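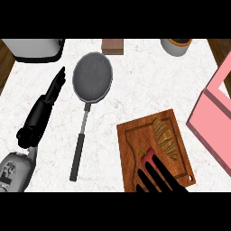 발표자 노트: 원격조작 시연 수집, 주방 과제 편
전체 26분, 질의응답 별도

슬라이드 1. 제목
인사하고 바로 시작. 오늘은 모델 구조 이야기를 하지 않는다고 먼저 말해 둘 것. 주제는 사람이 로봇에게 과제를 보여 주는 단계, 그중에서도 시뮬레이션 안에서 양팔을 원격으로 조작하는 방식이다.

슬라이드 2. 화면 구성
대리석 상판 가운데에 프라이팬이 있고, 오른쪽 도마 위에 빨간 파프리카가 있다. 이번 과제는 파프리카를 집어 팬에 옮기는 것. 오른팔이 집고 옮기며, 왼팔은 필요할 때 팬을 잡아 준다. 위에서 내려다보는 시점이라 높이를 읽기 어렵다는 점을 여기서 짚는다. 손가락이 파프리카 위로 겹쳐 보여도 이 시점만으로는 닿았는지 판단할 수 없다. 조작자에게는 측면 시점을 하나 더 준다.

슬라이드 3. 두 가지 시연 방법
직접 교시는 사람이 로봇 팔을 손으로 잡고 움직이는 방식이다. 힘을 느낄 수 있고 배우기 쉽다. 양팔 과제에서는 한 사람이 두 팔을 동시에 끌기 힘들고, 실제 카메라로 찍으면 사람 손이 영상에 들어간다.
원격조작은 조종 장치로 팔을 움직인다. 관측에 사람이 들어가지 않고 시뮬레이션에도 그대로 쓸 수 있다. 접촉감이 약해서 초보자는 물체를 너무 세게 누르는 경향이 있다.
(여기서 청중에게 직접 교시를 해 본 사람이 있는지 물어볼 것. 손 드는 사람이 없으면 그냥 넘어간다.)

슬라이드 4. Tratis 수집 절차
Tratis는 우리 팀의 수집 도구 이름이다. 처음 한 번만 설명한다. 순서는 다음과 같다.
물체 배치를 무작위로 바꾼다.
조작자가 양팔을 시작 자세에 맞춘다.
녹화를 켜고 과제를 수행한다.
끝나면 조작자가 직접 성공, 실패, 보류 중 하나를 표시한다.
보류는 나중에 다른 사람이 재생해 보고 정한다. 보류 항목을 없애자는 의견도 있었는데, 없앴을 때 애매한 시연이 전부 성공으로 들어가서 다시 살렸다.

슬라이드 5. 수집 결과
조작자 8명, 녹화한 시연 571건. 이 중 184건을 학습에서 제외했다. 제외 사유는 도중에 물체를 떨어뜨린 경우, 팔끼리 부딪힌 경우, 녹화를 늦게 켠 경우다. 사유별 비율은 부록에 있으니 질문이 나오면 그때 연다.
떨어뜨린 뒤 다시 집은 시연은 따로 보관한다. 복구 동작을 가르칠 때 쓸 계획이고 아직 결과는 없다.

슬라이드 6. 조작자에게 주는 지침
멈춰서 생각하지 말 것. 긴 정지가 섞이면 정책도 같은 자리에서 멈춘다.
접근 경로를 매번 크게 바꾸지 말 것. 물체 위에서 내려오는 방향을 기본으로 한다.
쓰지 않는 팔은 작업 영역 밖에 둔다. 팬 옆에 걸쳐 두면 다음 동작에서 손잡이를 건드린다.
그리퍼는 물체를 잡은 다음 잠깐 기다렸다가 들어 올린다.
첫 번째와 네 번째가 서로 어긋난다는 질문이 지난번 Killulia 발표에서 나왔다. 네 번째는 그리퍼가 완전히 닫힐 때까지만 기다리라는 뜻이라고 답하면 된다.

슬라이드 7. 주변 물체
도마에는 길쭉한 빵처럼 생긴 물체도 같이 놓았다. 과제와 관계없는 물체가 있어야 정책이 대상을 구분하는지 볼 수 있다. 배치를 고정한 채 모은 초기 데이터에서는 파프리카를 다른 자리로 옮기자 팔이 원래 자리로 갔다. 이 부분 영상은 15초만 틀고 끊는다.

슬라이드 8. 실제 로봇으로 옮기기
시뮬레이션 시연만으로 충분하다는 주장은 하지 않는다. 마찰과 조명 차이가 남는다. 다음 단계는 같은 과제를 실제 주방 상판에서 소량 수집해 섞는 것이고, 장소는 Idley 실험실로 잡혀 있다. 일정은 5월.

예비 질문
시점을 바꾸면 어떻게 되는가: 아직 시험하지 않았다.
조작자 숙련도를 기록하는가: 한다. 시연마다 조작자 번호와 누적 횟수가 남는다.
데이터를 공개하는가: 실제 로봇 수집이 끝난 뒤에 정한다.

장비 메모
노트북 전원 챙길 것. 영상은 네트워크 없이 재생되도록 로컬에 복사해 둔다. 시간이 모자라면 슬라이드 7을 건너뛰고 8로 간다.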